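Can a machine do the washing yet, start to finish?

Wudbridge Community Help – Home and Household

wattle_and_wool
Posted September 19, 2018

Hello all. My mum is 154 kilometres away and her hands aren't what they were, so I've started wondering whether a robot could take over her laundry. She has a front loader and keeps a plastic basket on the floor right underneath the door. My cousin swears they can do it now. I'd love to believe him!
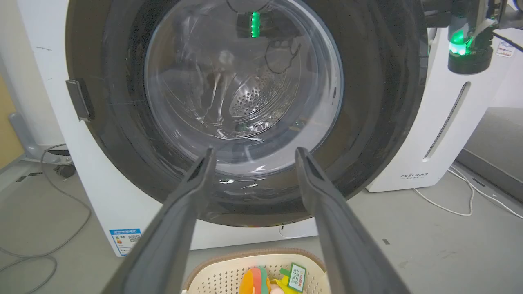

2 answers

gumcombe_tinkerer

Not start to finish, I'm sorry to say, though bits of it are closer than you'd think. I help out at the Gumcombe repair shed and we argue over this most weeks. Opening the door is a fair job in itself – the arm has to find a small latch on the edge of a big round ring, pull, and then keep clear while the door swings.

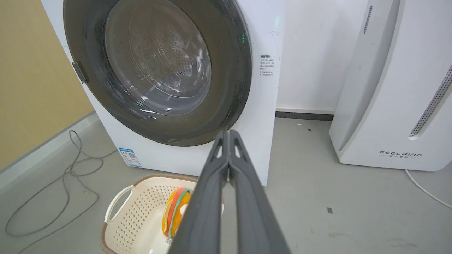

Soft things are the next headache. A plush toy is kinder than a bedsheet, as it more or less keeps its shape when you pinch it, whereas a sheet turns into a different thing each time you pick it up. Cords on the floor matter too if the robot rolls, so your mum would want those tidied whatever you decide. I'd put the money into a taller stand for the washer, which saves a lot of bending, and look at robots again in a few years.

benness_bill

just get her a trolley for the basket. mine cost 100 dollars and it doesn't need charging

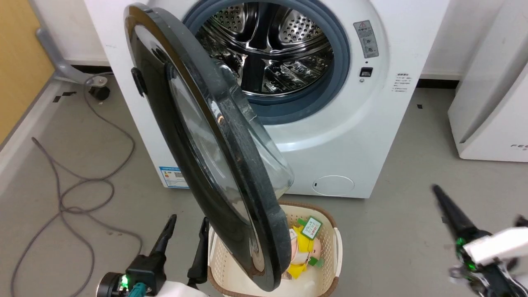

Would a robot need a special washing machine?

Most of the people working on this want it to manage the ordinary front loader you already own. A door that opens wide and a basket in the same spot every time would both make the job easier.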